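Research Projects | Robot Learning

Frequently Asked Questions: The Stedow Placement Study

The Stedow study examines how a low-cost robot arm can learn to handle simple blocks from human demonstrations. The questions below are those received most often from visiting groups, students, and other laboratories. This page was last revised on Jul 10, 2020.

What is the purpose of the study?

The study asks whether a robot arm learns a placement task more reliably when its training includes recoveries from error. In most demonstration sets, the operator performs the task cleanly from start to finish. A policy trained on such material has little to draw on once the block is slightly out of position. The Stedow method adds short demonstrations that begin from a poor starting point, such as a block resting on the board away from its opening.

Who is responsible for the work?

The study is led by Consuelo Nieto. Donal Mac Mathúna is responsible for the control software and for the arm itself. Both are members of the Mac Carthaigh Laboratory.

Why was a shape-sorter board selected?

The board gives a clear standard of success. A block is either seated in its opening or it is not, and the result can be judged without special instruments. The task also requires both a steady grasp and a careful final motion, and these are the two stages at which the arm most often fails.

What equipment is used?

The arm is a small tabletop unit driven by servos, with a two-part controller known within the laboratory as Ninda. The board is green and the blocks are lightweight. Cables are left exposed so that a servo can be exchanged between sessions without taking the arm apart.

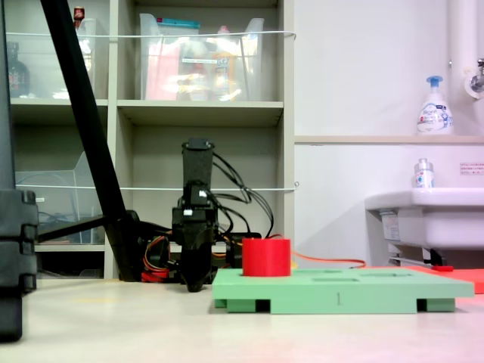
The red cylinder and the green board, in both views.
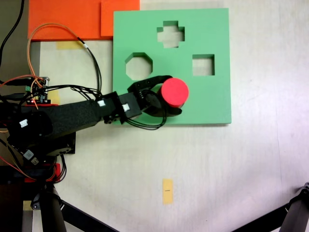 Methods and Data

How are demonstrations collected?

An operator guides the arm by means of a second, matching arm. The software, named Hatix, records joint positions and camera views together. Each demonstration is reviewed before it enters the training set. Those in which the operator paused for a long period are removed, as are those in which a camera lost its view of the block.

How large is the training set?

The current set contains 1506 demonstrations. Recovery demonstrations are stored under a separate label so that they may be included or left out when a policy is trained. This allows a direct comparison between the two conditions.

How is a policy tested?

Each policy is given 30 attempts from starting positions that do not appear in the training set. An attempt ends when the block is seated, when it leaves the table, or when the time limit is reached. The operator does not touch the arm or the board during an attempt. Attempts stopped by a hardware fault are repeated and noted in the record.

What has been found so far?

Policies trained with recovery demonstrations seated the block more often than policies trained without them. The gain was greatest when the block began at the edge of the board. In the most recent comparison, the policy trained without recoveries failed in 13 of its attempts, and most of those failures followed a grasp that was slightly off center - the arm continued its motion as if the grasp had been correct. The policy trained with recoveries more often released the block and took hold of it again.

Do the results apply to other tasks?

This has not been established. The study covers one board and a small number of blocks. A second phase, planned with three additional tasks, will address the question in part.

Does lighting affect the results?

Yes. Early policies performed poorly when the room lighting differed from that of the training sessions. Demonstrations are now collected under several lighting conditions, and the difference has become smaller, although it has not disappeared.

Are the data available to other laboratories?

Demonstrations and test records are provided on written request for noncommercial research. Requests should state the intended use and the name of a supervising researcher. The Hatix software is not distributed at present - its documentation is still being prepared.

May visitors observe a session?

Visits may be arranged in advance through the laboratory office. Visitors are asked to remain behind the marked line while the arm is powered and to refrain from flash photography, as it interferes with the recordings.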